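Areeba had the Tunero in one hand and a mandarin in the other, and she was grinning like it was her birthday.

"Blue pads again," she said. "Same fruit, same tray, go!"

Ysaline had the notebook open at grip 88 and wrote the time, ten past four. The old pads had bruised every soft thing they touched, but these new ones had some give in them, lovely give, and she'd already pinched her own thumb twice just to feel it.
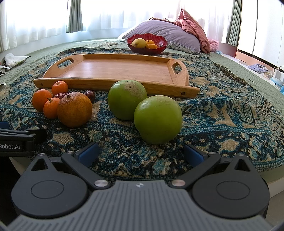 Which fruit should a new gripper try first?

The small mandarins, then the big green ones once you trust the squeeze.

"Wider," said Ysaline. "Wider! You'll need all of it for the green one."

Areeba opened the jaws as far as they went and leaned over the throw. They had 200 grips to get through before supper, and she would gladly have done 308.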